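Progress report no. 5 to the Benitz fund
Project: Floltis - shared practice tasks for small robot arms
Prepared by: Tamás Oláh, project coordinator
Date: April 28, 2023

Dear Ms. Gourlay,

With this report I inform you about the work since February, and mainly about the open day which we held at our rooms in the Erdős building. You asked us last time to write less about the software and more about the people who use it, so I have tried to do so. The financial table will come separately from Carleen Tipoki, as before.

1. Preparation

The open day was planned for the end of the winter, but we moved it two times. The first reason was the projector, the second was that Fengying Feng was not satisfied with the simulated room. In the older version the arm worked in an empty gray space, and our test visitors did not understand how big anything was. Fengying built a proper room with a door, a wall clock and a tiled floor, and she put the light in so that shadows fall on the table. This took more days than we had in the plan. I think it was a good decision, because the questions of the visitors became much better after it.

The task itself stayed simple. There is one table, one black arm and small cubes in different colors. The visitor chooses a cube, and the arm has to go to it. We had also a harder task with stacking, but we kept it for the second hour only.

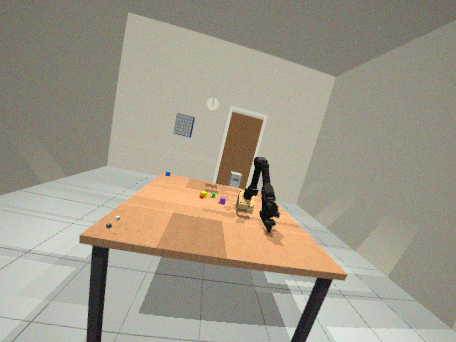
We invited three groups: teachers from the technical schools, two local companies that pack small goods, and the families of our students. In the invitation we promised places for 70 persons, and all places were reserved one week before. Not everybody came, as is normal with a free event, but the room was full during the whole afternoon and some people stood in the corridor.

2. The demonstration

Anastasia Chatzigeorgiou led the demonstration. Every session took 20 minutes. She started with the arm standing still and explained the joints by moving them one after the other, slowly. Then she gave the controls to a visitor. We had feared that people would be shy, but the children were first at the desk and after them the parents also wanted to try.

The most common difficulty was depth. On the side view many visitors believed that the gripper was already over the cube, when it was still too far to the back. For this reason Anastasia kept the top view open on the second screen, and she asked each visitor to look there before they lowered the gripper. From the top one sees quickly if the fingers and the cube are in line. After this change we heard fewer complaints that "the robot does not listen."

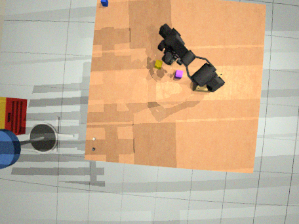
The teachers asked mostly if the simulation can run on school computers. Our answer was that it can, if the shadows are reduced to the lowest setting. One teacher asked us to prepare a version with the menus in larger letters, and this is now on our list. The packing company Cenerari sent two people from their production. They were polite but critical. They said that cubes are too easy, and that in their work the items are soft or have a lid that opens. I agree with them. They offered to send us the measurements of some of their boxes, and Fengying will make models from them.

3. What did not go well

I want to report this openly. The program stopped two times during the afternoon and had to be started again. Each time we lost up to 5 minutes, and the people in the queue were patient, but it did not look professional. Fengying has found the cause of the first stop (a cube that fell under the table was never removed from the memory). The second one we could not repeat until now.

The sound in the room was also poor. Visitors in the last rows could see the big screen well but did not hear Anastasia. For the next event we will borrow a microphone from the building office.

The feedback forms were too long. We printed 7 questions and most people answered only the first few. So I can not give you a serious evaluation from the forms, only the spoken comments which we wrote down in the evening.

4. Next steps

- Repair of the second program stop, or at least an automatic restart.
- First box models from the Cenerari measurements.
- A short guide for teachers, with the two views explained on one page.
- A smaller visit day for schools only, with fewer persons in each session.

For the guide we would like to use money that is left from the travel line. Carleen has calculated that it is enough for the layout and the printing, but we need your written agreement to move it. Please let us know if a short e-mail is sufficient or if you need the official form.

You were missed at the open day - I hope that your knee is better now. If you would like to see the demonstration, Anastasia can show it to you on any afternoon except Tuesday.

With kind regards,
Tamás Oláh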